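Stadura tabletop data collection: progress report to Hevance
Prepared by Barrett Doucet, March 24, 2019
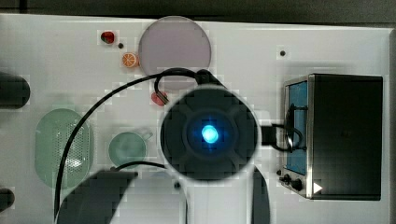 The target for this phase is 4,000 accepted demonstrations by the end of June. The current total is 1,188. Collection began later than planned – the overhead view had to be recalibrated twice after the table was moved – and the daily rate has only been steady for the last month. At 180 accepted episodes a week we would miss the target, so a second operator shift is requested under item 2 of the budget.

Each episode is one instruction carried out by teleoperation, for example moving a piece of toy food to the basket or the cup. Object positions are changed between episodes. An episode is rejected if the operator pauses for too long, if the object leaves the table, or if the instruction and the recorded action do not match.

Two problems remain open. The arm and its cabling hide small objects from the overhead view during part of the approach, and the Zurnon labelling tool loses track of them when this happens. Kowalczyk is preparing a fix. Until it arrives, the affected episodes are labelled by hand.

A first policy was trained on the March data. It reaches for the correct object in most trials but often releases too early. Further release examples will be collected before the next training run.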